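Stusar Arm Build – Frequently Asked Questions

Is this a kit?
No. It's a parts list, a set of printable brackets and a pile of notes from a shared workshop on Bellamy Street. If you want a box with everything in it, buy a box with everything in it.

What did it cost?
$2138 so far. The original budget was $700, and I'd be suspicious of any home arm project that claims to have stayed under that. Motors ate most of the money.

The Drelberg write-up says it can be done in a weekend. Can it?
I doubt it. I've read that write-up many times and it skips the wiring, the calibration and every failed print. My log stands at 53 evenings.

Do I need the Senis controller board?
Probably not. People on the forum swear by it, but most of them haven't tried anything else. A cheaper board runs the same motors. The one real advantage is the screw terminals.

Why bother with a simulator?
I held out against it for a long time. A simulator will happily tell you a grasp is perfect when the real fingers would skid off. What changed my mind was breaking a wrist bracket on a bad approach angle. Broken brackets in software are free – that's the whole case for it, and I wouldn't stretch it any further.

What does the simulated task look like?
There's a pink tabletop, a green bin and the black gripper, seen from above. Picking things out of an open bin sounds easy until you have to get the fingers past the rim.
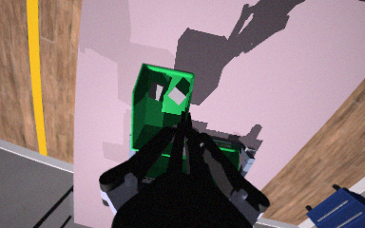

The bin walls are where I'd spend your time. I logged 1784 simulated attempts before trusting any of the numbers, and I still only half trust them. Friction is a guess. So is the stiffness of the fingers, unless you've measured yours, and I doubt you have.

Will it do chores?
No. Please stop asking.

Can I run it unattended?
I wouldn't. Fit a stop button you can reach from where you sit, and test it before you power the motors.

Where are the files?
On the workshop's download page, under Stusar. The bracket drawings were last changed in November. Check your hole spacing before printing all of them – the old set doesn't fit the new base.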